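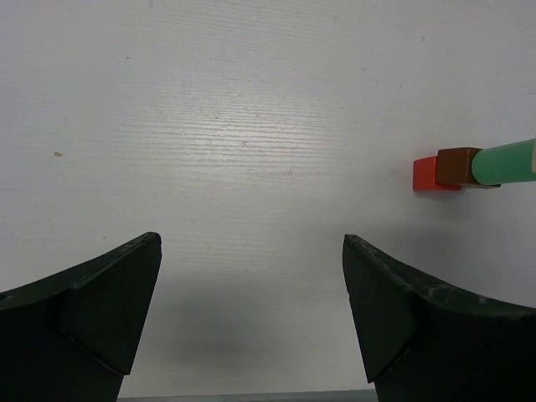 Category: Furniture care / Painted surfaces

Ticket subject: Grain lines coming through the paint on play table
Product: Plorach table, pale gray
Opened by: Nour Obeidat
Status: Waiting for customer

Nour Obeidat, Monday, 9:12 am
Hello. I bought the Plorach table in June for the small playroom in our apartment. The top is painted a very light gray, nearly white. I like the color, but I have a question about the surface. When the light falls on it, I see many thin wavy lines going from left to right. They are the lines of the wood, I think. Where the light is not strong, the table looks much more smooth and I almost do not notice them.

In my picture please look at the shiny part in the upper middle. 

My questions are these. Is the paint too thin? Will the lines become deeper with time? And can I put one more coat of paint by myself, or do I lose the guarantee?

Pongsak Rojanasak, Prarkel Support, Monday, 10:40 am
Hello Nour, thank you for the clear message. The lines which you see are the grain of the wood. The top of the Plorach is real wood with a satin paint, and this paint follows the shape of the grain. Low light from a window makes it stronger to the eye.

Before I answer about the guarantee, I would like to make some checks with you:

1. Close the curtain and look at the same place with only the ceiling lamp. Please tell me if the lines are still easy to see.
2. Pass a fingernail slowly across the lines, from the front of the table to the back. Please tell me if the nail catches, or if any paint comes off.
3. Wipe the place with a soft cloth and plain water, then dry it. Please look if the cloth has gray color on it.
4. Tell me which cleaner you use normally.

Nour Obeidat, Monday, 1:25 pm
I did all the checks.

1. With the ceiling lamp the lines are weaker, but I can find them if I bend down.
2. The nail feels small ridges. It does not catch and no paint came off.
3. The cloth stayed clean.
4. I use Dirlow spray, the one for kitchens, maybe every second day. Before this I used only water.

One more thing. The gray looks to me a little more blue on the left and more neutral on the right. Is it two different paints?

Pongsak Rojanasak, Prarkel Support, Monday, 2:05 pm
Thank you, this helps me a lot. Ridges which you can feel, with no loose paint and a clean cloth, are normal for this finish. I do not see a sign that the coat is failing.

About the color: each top is painted in one batch, so two paints is not likely. A difference like this comes often from daylight on one side and a lamp on the other. To be sure, please turn the table half around and look again. If the blue side moves together with the table, it is in the paint and I will open a claim. If it stays on the same side of the room, it is the light.

Please stop with the kitchen spray for now. It can make a satin paint more shiny, and then the grain shows more. Use water with a drop of mild soap.

About painting: you may do it, but the guarantee for the surface ends when another paint is on it. If you still want a flatter top, our workshop partner Wongsuwan can fill the grain and paint again. The work takes 3 days and the guarantee stays. The price is 100 for this table size, without delivery.

Nour Obeidat, Monday, 4:50 pm
Thank you. I can turn the table only when my husband is home, it is heavy for me and the rug is under it. I will write the result. I will not paint it now. For the workshop I must think, because my son uses the table every day after lunch.

Pongsak Rojanasak, Prarkel Support, Monday, 5:02 pm
No problem. I keep the ticket open for 21 days. You can answer in the same thread and it comes directly to me.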